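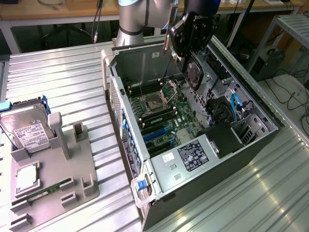 Course Materials › Office Administration › Unit 6

Asset Disposal and Record Retention

This handout supports the second session on equipment records at the Skernport campus. Students should read it before attempting the written assignment due in April.

1. The asset register

Every organization that owns equipment keeps a register of it. At a minimum, an entry gives the asset number, the purchase date, the cost, the department responsible and the present location. An item stays on the register until a disposal form has been signed. Equipment moved to storage is still an asset and must be recorded at its new location.

2. Reasons for disposal

Items leave the register by sale, transfer, donation, recycling or loss. Each has its own form. Loss requires a written statement from the department head – an email is not sufficient.

3. Worked case: Vesmont Supply

Vesmont Supply listed 345 items of office equipment at the start of the year. The annual check located 187 of them at the address shown in the register. A further 47 had been sent to the Zilter warehouse without a transfer form. The remaining items could not be placed until the purchase files were compared with the department lists, a task that took nearly 6 weeks.

Consider which entries should have been corrected first, and who had the authority to correct them. The auditor's letter is reproduced in the Aguirre reader, Chapter 6.

4. Retention of papers

Disposal forms are filed by asset number and kept for the period stated in the organization's own retention schedule. Where a device held personal information, the certificate of data removal is attached to the form. The two papers are never filed apart.

Assignment: draft a transfer form for the Zilter items and a one-page memo to accompany it.

Comments

registry_desk: Is the memo single or double spaced? The syllabus gives both.

tmk: Double. The syllabus has been corrected.

evening section: The Aguirre reader is out of stock at the bookstore, but the library has a copy on reserve.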